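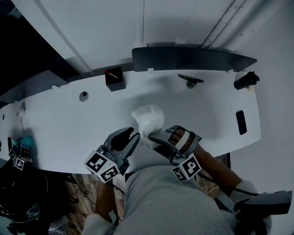

Bag film drop-off trial, notebook entry 04/12/2021

Sat down with the Hunt scale sheets this morning. Writing it up before I talk myself into liking the numbers.

Background for whoever picks this up later. Stisel sell an additive for polyethylene film that is supposed to make a shopping bag fall apart outdoors in one season. Their flyer says "returns to nature." I asked Stisel what that meant in grams and got the flyer again. So we cut our own strips and hung them on the fence rack at Jamthorpe in April, half treated, half plain, same thickness by the micrometer. Total 328 strips. We have been pulling a batch every month and weighing it.

What the sheets say

Treated strips went brittle by the third pull. No argument there, they crack if you fold them. Plain strips still fold fine, a bit chalky. Rasmus is calling this a result. I am calling it brittle.

Weight is the trouble. Treated strips that came back whole weigh the same as they did going out, give or take the scale. The ones that "lost mass" are the ones with corners missing. A corner missing means a corner is lying in the grass at Jamthorpe, and I don't see how that counts as returned to anything. Small pieces of plastic are plastic.

Of the 160 treated strips still on the rack at the last pull, 5 were gone altogether. Rasmus wants to enter them as fully degraded. I want to enter them as wind. The clips were still shut on two of them, with a shred under the jaw, so they tore. On the other three there was nothing in the clip at all and I have no idea. Entered as "missing, cause unknown" and initialed it. If somebody changes that cell I'd like to be asked first.

Soil jars

Set up 8 jars with Gintarė in the summer, because her point was that the fence only tests sunlight. Fair point. Four with treated pieces already aged on the rack, two with plain, one with filter paper so we know the soil is alive, one with soil only.

Filter paper jar: paper mostly gone, gray fuzz, smells like a basement. Good, soil works.
Treated jars: lye trap readings sit on top of the soil-only jar. I can't separate the lines without a ruler and some optimism.
Plain jars: same.

Gintarė thinks we should leave them another six months. I don't mind, they take up half a shelf. But the claim on the flyer is one season and we have had one season, so whatever the jars do next spring is a different claim.

One worry on my side. Jar 6 has a lid that never seated right. If it leaked we would read low and not know it. I swapped the gasket in the fall but everything before that on jar 6 should be treated as soft. Have put a pencil line next to those rows.

The Pindanton numbers

Rasmus forwarded the Pindanton report again, the one where the film "lost most of its strength and structure." I read it properly this time. They only did pull tests. No weights, no jars, and the untreated control is a different film, thicker, from another roll. A thicker film lasting longer is not news to me. I would not cite it for anything except how they made the clamps, which are nice.

Things I might be wrong about

The rack faces south and gets no shade. Maybe too harsh, maybe that is why it all cracks so early. Litter in a ditch would see less sun, so if anything we are being kind to Stisel.
Scale was recalibrated once between pulls. I rechecked the kept-back strips before and after and they agree, but only on the one day.
I cut the strips with the old blade. Nicked edges could start a tear. Fresh blade for the next set.

To do

Comb the grass under the rack with a sieve. Should have laid a sheet down in the first place.
New gaskets on every jar, not only 6.
Ask Rasmus where the second roll of plain film went.
Draft a paragraph for Stisel that says "fragments" and leaves out "degrades." They will not like it.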